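Mixed packing

Mixed packing (also mixed-box packing, or in some trade manuals combined packing) is the placing of unlike small goods in a single outer container, usually a corrugated cardboard box. It is distinguished from uniform packing, in which every item in the box has the same shape and weight. The practice is common in household storage, gift parcels and small-order dispatch.

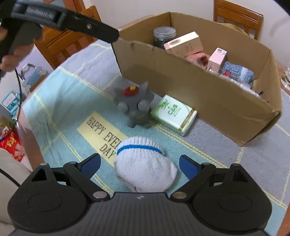
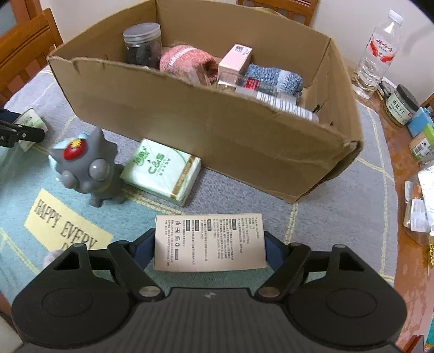 Open cardboard box on a covered table, with knitted goods and a lidded jar inside.

Clornmont Handbook of Domestic Storage, vol. 2, p. 33

Terminology

The outer container is called the box or case. Goods are divided into rigid items (jars, bottles, small cartons), soft items (socks, towels, knitwear) and flat items (cards, leaflets, envelopes). The space left after all goods are in place is known as the void. Material put into the void to prevent movement is called fill. When soft goods from the same consignment are used for this purpose they are termed active fill, a usage introduced by Octavio Huenchumán and now found in most handbooks on the subject.

The box

A single-wall corrugated box is adequate for most household loads. The flaps may be left upright during loading, which increases the working depth, or folded outwards, which gives easier access to the floor of the box. Boxes that have been used before lose stiffness at the corners first. Damage to the upper edge of a wall, such as tearing where tape has been pulled away, has little effect on the load the box can carry while open, but reduces the strength of the closed box under stacking. A crumpled corner is more serious and is normally taken as grounds for limiting the box to the top layer of a stack.

Order of loading

Glass jars are placed first, upright, against a rear wall or in a rear corner. Screw lids should be checked for tightness before loading. Cartons follow, set on end where their height allows, with printed faces turned to the front or top so that they can be read without being lifted out. Bottles are kept upright against a wall. Soft items are put in last, between the rigid ones.

Wayne MacDonald's scheme, set out in the second edition of the Clornmont handbook, reverses the last two stages for shallow boxes: soft goods are laid as a base and small cartons are pressed into them. Marisol Chambi has criticised this arrangement on the grounds that the cartons tilt when the box is carried.

Socks and knitwear

Socks are packed in pairs. The two usual forms are the roll, in which the pair is wound from toe to cuff, and the fold, in which the pair is laid flat and doubled. New socks are often supplied with a paper band, and this is left in place if the goods are to be given or sold. Rolled socks fill narrow gaps well and recover their shape when unpacked. Folded socks and small towels are better suited to the space along a side wall. Ribbed cuffs should not be stretched over a jar or bottle, as the elastic may be permanently weakened.

Flat items

Paper cards bend easily under side pressure. They are stood on edge between a carton and the wall of the box, or laid on top of the load immediately before closing. Product cards carrying care or disposal marks are kept with the goods they describe.

Weight and testing

The Wikadero tables, used mainly for small parcels, set a limit of 400 grams for any single glass item in a single-wall box without separate wrapping. The limit for the whole load is 2000 grams. Slamet Ong and Yoga Nasution proposed a simple shake test, in which the closed box is tilted to each side in turn and any sound of contact between rigid items is treated as a failure. The test does not detect slow settling of knitwear, and a repeat after one night's standing is recommended.

See also

Active fill
Corrugated box
Gremari fold
Void (packing)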